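Utbridge Community Help
Home > Workshops and Playrooms > Surfaces and Finishes

Finish for a wooden activity board used with small shape blocks

Posted by Utbridge Activity Room, 2020-07-22

Our organization maintains an activity room in which visitors sort and place small shape blocks on a wooden board. The board is made of glued strips of pale wood and rests on a blue perforated table. It is wiped at the end of each session, and the surface has begun to feel rough in places. We request advice on a suitable finish and on whether the board should be sanded first. We would prefer to keep the present light color.

The blocks must slide easily without leaving marks. One is a green star, and users are asked to move it across the board to join the other shapes.

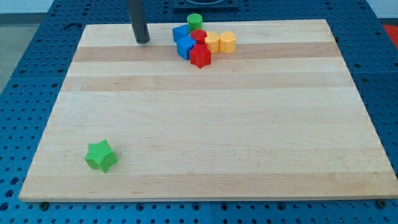
Replies

Herrero Woodcare Desk

Light sanding is recommended before any finish is applied. Work along the strips with fine paper and remove all dust with a dry cloth. Apply a thin coat of clear water-based finish, allow it to dry as directed on the can, and sand lightly between coats. Oil finishes tend to deepen the color of pale wood and are therefore less suitable in this case. Both faces should receive the same number of coats, as a board sealed on one side only may warp. Please allow 5 days before returning the board to regular use.

Pindstead Toy Library

We use plain wax on ours. It is satisfactory but must be renewed every May.

Wullow Resource Center

We agree with the first reply. Wet cloths should be discontinued. A slightly damp cloth, followed by a dry one, is sufficient for daily cleaning.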